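Clescombe Overnight Ride: Questions and Answers
Updated 2024-07-27

How long is the ride?
71 miles over two days. Most of the climbing comes on the first day, between Bech and the campground.

When does it leave?
The second Saturday in August, at 7 a.m., from the gravel lot behind Clescombe library. Parking there is free overnight.

Do I need a touring bike?
No. Anything with low gears and tires you trust on gravel will do. Road bikes with very narrow tires have a hard time on the Enari trail section.

Do you carry our gear?
No, you carry your own. A rear rack and two panniers are enough for one night. Tents can be shared, so put your tent partner's name on the form.

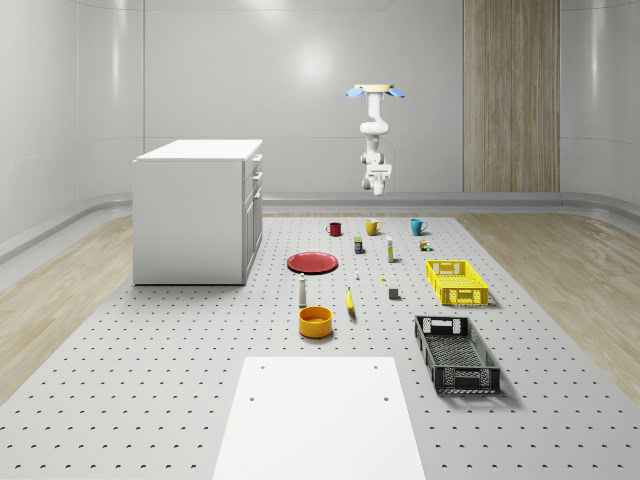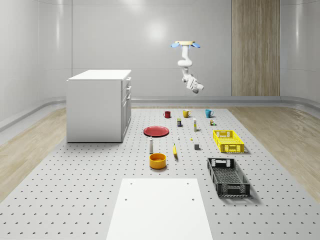 Two views of the room, with the white arm hanging over the perforated surface.

Is there water on the way?
At Bech and at the Dellura store. The store closes at 4 p.m. Fill up there, as the campground tap has been unreliable this summer.

Can I ride only one day?
Yes. Check the box on the form. You will need to arrange your own ride home from the campground.

What if it rains?
We ride in rain. If there are thunderstorms in the forecast we move to the following weekend and email everyone the night before.

What does it cost?
Nothing except your campsite share, paid in cash when you arrive. We are on sites 204 and 205.

Who do I ask about anything else?
Gunhild Holst. Her email is on the sign-up form.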